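About Wamach

Wamach records and supplies manipulation demonstrations for two-armed robots. A trained operator drives both arms by remote control through a household task, and the session is logged as synchronized joint positions, hand commands and camera views. Customers use these recordings to train control policies or to check policies they already have.

The company was founded by Somtochukwu Fashola and Wing-yan Shek, who had worked together on remote handling equipment. The first product was a physical teleoperation bench named Ondex. It is still in service, but most of our current work is done in simulation, where a scene can be reset in a few seconds and object positions can be varied from one episode to the next.

What we do

Our main catalog covers kitchen counter tasks: picking, placing, handing over, opening and stacking. Each task has a written specification that states the starting layout, the permitted variations and the condition for success. Operators read the specification before a session and are given practice time that is not recorded.

The operator wears a pair of tracked gloves and sees the simulated counter from the robot's own head view. Arm motion follows the wrists, and finger motion is mapped to the robot hand through a retargeting layer called Yu. The two arms are controlled independently, so one can wait while the other works.
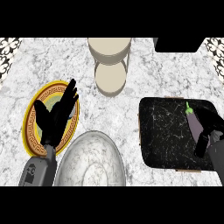 Simulated counter task, robot's view. The right gripper is at the eggplant on the cutting board; the left hand is open over the plate.

Contact is the difficult part of the work. An elongated object such as an eggplant can roll or turn under the fingers, and an operator without force feedback has to judge the grasp by eye. We therefore keep failed grasps and second attempts in the raw log. They are labeled and can be included or left out at delivery.

Recording and review

Episodes are stored with the full simulator state at every step. This allows a demonstration to be rendered again with different textures, lighting or camera placement without calling the operator back. Marble counters, patterned tile and decorated plates are used in several scenes to give vision models a busy background.

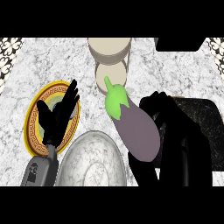
Same task setup, with the eggplant tilted at the right gripper and the marble bowl at front center.

Every episode is replayed in our review tool, Isach, by a person other than the operator. The reviewer marks the start and end of each subtask and rejects episodes with tracking dropouts or objects passing through one another. A standard delivery contains 2000 accepted episodes. Smaller sets of 175 are available for evaluation.

People and training

Wamach has 67 employees, including operators, reviewers and software staff. New operators complete 80 hours of supervised practice before their recordings enter a customer set. Operators are permanent staff and are paid by the hour, with no bonus for episode count.

Somtochukwu Fashola is responsible for simulation and retargeting. Wing-yan Shek is responsible for operations, including task specifications and operator training. Technical questions about file formats and robot models should be sent to the engineering desk through the contact form. The next operator training intake is in February.

Page last revised December 20, 2021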